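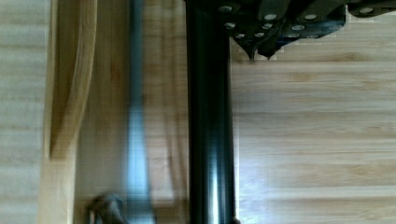
A polished black rod over a wooden surface.

Shaft finish and seal life

Seal wear on rotating shafts depends heavily on surface finish. Gunther Stüber of Griletti has sent in the results of a bench trial using lip seals on steel shafts, each run for 1000 hours at constant speed in the same oil. Of 7 shafts tested, 4 had been plunge ground and 3 finished on a lathe. The ground shafts showed no measurable leakage. Two of the turned shafts leaked in one direction of rotation only, which points to machining lead carrying oil under the lip.

Members replacing seals should check for lead before fitting. Hang a weighted thread over the lightly oiled shaft, turn it slowly and watch whether the thread travels sideways. Reverse the direction and repeat.

The full report runs to 114 pages. Copies can be had from Dolores Yazzie at the Kornari office until the end of January.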